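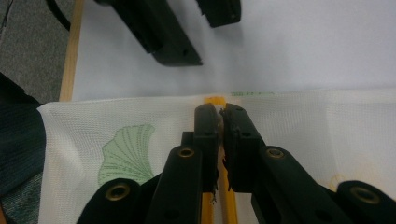
Figure 2. A pencil held in the Hilimo hand-held gripper over a printed mesh cloth, with a second gripper at the far side of the table. The grip pad on the right finger is frayed along its edges.

4. Working with the kit

4.1 What comes in the box

We bought the Hilimo kit at the ordinary list price, through the Temel web shop, and we say so early because readers of reviews like this one are right to wonder. The kit holds two hand-held grippers, their cables, a bag of spare screws, a small hex key, and a sheet of replacement grip pads that are cut to shape with household scissors. A one-year service plan from Manalo can be added at checkout. We took the plan, and we come back to it in Section 4.4, where we have rather a lot to say about it.

The grippers are meant for people who want to record everyday handling tasks by doing them with their own hands, so that a robot arm can learn from the recordings later on. Our own interest is in small household objects, the kind that live in a kitchen drawer or a school bag, and the tasks we used at our Sunddale site were picked with that in mind. Readers who plan to handle boxes or tools will want to weigh our remarks accordingly.

4.2 Holding thin objects

Pencils were the part of the object set we worried about most before starting, and they taught us the most about the fingers. A pencil with flat sides is kinder to a two-finger gripper than a round one. If the operator lets the fingers close slowly, the flats tend to find the pads, and the pencil settles into place with very little fuss. If the fingers are snapped shut, the pencil can roll a part turn on its corner and come to rest at a slant, and the next step of the task is then harder than it needs to be.

We asked each operator to do the pencil task in three blocks, with a rest between blocks, for a total of 60 attempts. An attempt was counted as good if the pencil was lifted, carried over the cloth and laid down again without a second grasp. Kulap Sombatkul, who had used an earlier model of the same gripper, needed 31 attempts before she felt she had stopped thinking about her fingers, and we found that a very fair way to describe the moment. Seul-gi Seok came to the kit with no experience at all and arrived at the same feeling a little later in the second block. Neither of them thought the trigger was stiff, though both remarked on it becoming tiring toward the end of an afternoon.

A soft surface under the pencil made a real difference. On a bare tabletop the fingertips have to come down very close to a hard surface, and operators quite naturally hold back a little, so the grasp ends up shallow. With a cloth laid down first, they were willing to press lower. The cloth brings a trouble of its own, of course, in that a fingertip pushed too far will gather up a fold along with the pencil. We suggest a light, flat cloth, smoothed by hand between attempts. A thick towel was tried in the pilot and given up the same morning.

4.3 Wear on the grip pads

The pads are the weak point of this product, and we would like to be plain about it without being unkind, for the rest of the gripper is sturdy and pleasant to use. A pad with ragged edges, like the one in Figure 2, still grips, but it no longer grips the same way from one attempt to the next. Loose bits of pad can touch a thin object before the flat part of the finger does. With a sponge or a cup this hardly matters. With a pencil, the operator notices at once.

Our advice is to look at both pads before every session and to change them as a pair, even if only one seems worn. A change takes a few minutes once the old glue has been rubbed away, and most of that time goes to the rubbing. We also advise writing the change down in the session notes. We did not do so in the first part of our study, and we were sorry about it afterward, when we wanted to compare early and late recordings and could not say which pads had been on the fingers.

4.4 The service plan

Manalo answers questions by email and by phone, and the people we dealt with in February were patient and knew the gripper well. They sent a second sheet of pads without charge and talked us through tightening a joint in the linkage that had developed some play. The plan allows for 120 minutes of phone help over the year, and we used less than half of it. Shipping a gripper in for repair is covered too, but we had no occasion to try that and can offer no opinion on it.

For a small lab with somebody on hand who enjoys fixing things, the plan is probably more than is needed, and the money would go further on pads. For a classroom, or for a group whose operators change often, we would take it again. We would also ask the seller to include a printed page on pad care, as the present guide covers the subject in a single line near the back and both of our operators missed it on first reading.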